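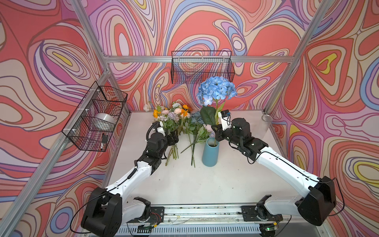 I put off covering the walls of my sewing nook for two years, mostly because I was scared of pattern. Plain paint felt safe. Then my neighbor Essam Saber gave me the end of a roll of fabric he'd used on a headboard, and I stuck it up one Friday night with nothing but liquid starch and a paint roller. It's still up! So if you like a loud wall, the kind with coral and purple and periwinkle swirls and a bit of yellow peeking through, you can have one without paste and without making your landlord mad. A wire mesh basket held on with little white cable ties looks great against all that color, too, and it keeps the scissors off the table.

What you need

Lightweight cotton fabric (heavy stuff sags, ask me how I know)
Liquid starch, the ready-mixed kind
A foam roller and a tray
A plastic smoother or an old gift card
Push pins
A craft knife with fresh blades

I bought my fabric at Rees, over in Plolleston, and paid 35 dollars for enough to do three short walls. Wash it first, dry it, and iron it. Yes, all of it. Put something good on and get it over with.

Getting it up

Wipe the wall down and let it dry. Cut your first panel with a couple of extra inches at the top and bottom, then have it folded and ready on a chair, because your hands are about to be a mess.

Roll starch onto the top half of the wall, pin the fabric along the top edge, and smooth it down with your palms. Do the bottom half next. Then roll more starch right over the front of the fabric and push the bubbles out toward the sides with your smoother. It'll look blotchy and awful at this stage -- mine did, and I nearly ripped it all down. Go have dinner.

For the next panel, line up the pattern before you pin anything. With big wavy prints I overlap the edges a little and cut through both layers once they're dry. Small mismatches disappear in a busy print. Stripes, not so much.

Leave everything overnight, then pull the pins and trim the top and bottom. Change your blade often. I went through 10 of them, which sounds silly until you've dragged a dull one through damp cotton.

Taking it down

Peel up a corner and pull slowly. If it sticks, dab it with a warm wet sponge and give it a minute. I tested a scrap behind the door first, and you should too, especially over flat paint.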